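8/28/25
Finish trials, bench oils and waxes

Picked up again where I left off in March. The oak and maple offcuts Tadeusz Lis cut for me have been sitting in the rack all summer, so they should be as settled as they are going to get. Planed one face on each and sanded to 120, then 180. I stopped there. Last time I took half the boards up to 320 and the oil barely went in, and I couldn't compare those with anything.

Finishes in this round: Kokkonen hard oil, the Leltine wax paste, and the shop mix (two parts boiled linseed, one part mineral spirits). Each one goes on both woods, plus one bare board of each wood for control. Labels are in pencil on the back. Tape left a ghost on the maple in March and I had to throw that set out.

First coat, wiped on with cotton rag, left 20 minutes, wiped off. Kokkonen went on evenly and needed very little rubbing. The shop mix stayed tacky on the oak, mostly along the open grain, and kept bleeding back out of the pores for an hour after I thought it was done. I went over it three times. Leltine is stiff straight out of the can. Working it in the palm first helps, but it still drags on the maple and leaves a gray smear if the pad is at all dirty.

Weighed the shop mix boards before and after. The oak went from 494 g to 498 g, so it took up 4 g. I want the same figure for the Kokkonen board but forgot to weigh it bare. Will cut a replacement. 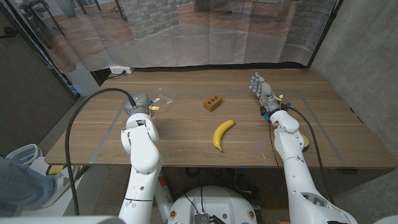
Color is the part I care about for the Vallau order. Their people want the tables to stay as near to raw as possible, and all of these pull warm. Kokkonen is the least yellow on maple. On oak I can't tell it from the shop mix unless they are side by side by the window. The wax hardly changes the color at all, but I don't trust it on a surface that will have cups on it every day.

Water test on last spring's boards, while the new ones dry. A spoonful on each under an upturned glass, checked after 59 minutes (meant to be an hour, the phone rang and I lifted them early). Kokkonen clean. Shop mix has a faint ring on the oak that rubbed out with a dry cloth. Leltine has a white ring on both woods and it is still there this afternoon. I'll try a warm iron through a towel tomorrow before I write it off.

Sibusiso Moodley came by and thinks the ring is in the wax only and hasn't reached the wood. He suggests one coat of oil under the wax, four days between. Worth doing on the spare oak. He also says Given are raising the price of their abrasive discs, so if we want another box of 200 we should order it this week. I've put it on the list by the door.

Rags hung flat over the rail outside. Please don't bundle them or put them in the shop bin, even the ones that feel dry.

Still to do:
Second coat on all oiled boards tomorrow, same wipe-off time.
Cut and weigh the replacement oak for Kokkonen.
Iron test on the wax ring.
Find the lid for the shop mix jar. Foil over the top is not good enough and it has started to skin.
Ask Vallau whether the undersides get finished too. The drawing doesn't say, and I would do both faces to keep the tops from cupping.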